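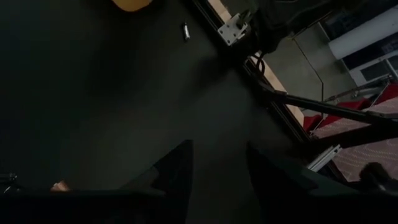 # Robotic Sorting Cells: Questions from Employees

Updated 2023-06-13

The following answers apply to all employees at the Fluvolholm plant. Questions not covered should be sent to Graham Rowbotham, Site Operations.

## What work will the robotic cells do?

The cells pick up small parts and place them in trays for inspection. Until now this has been done by hand on both shifts. Packing, final inspection and all work on the Dimitriou line stay with the present teams.

## Will anyone lose their job?

No positions will be cut as a result of this project. The 68 employees in hand sorting will keep their current grade and base pay through the end of December. Before that date, each will be offered a post in cell operation, inspection or packing.

## What does a cell operator do?

Operators load parts, clear stopped picks and record faults in Ernov, the shift log. One operator looks after two cells. No programming is required.

## Is training paid?

Yes. Training takes place during working hours at the normal rate. Flondik has set aside 2543 hours for it this year — travel to the training room included.

## May I reach over the table while the arm is powered?

Only operators who have completed the safety course may do so, and only with the cell in hold mode. All others must stay behind the floor line.

## Do the cameras record employees?

The wrist cameras are used to locate parts. Hands may appear in some pictures. These pictures are not used for attendance, discipline or performance review.

## How will output targets be set?

The target for each cell is 800 parts per shift. It belongs to the cell and will not be applied to individual operators.

## Whom do I call if a cell stops?

Press hold, then call extension 963. Please do not restart the cell until a technician has answered.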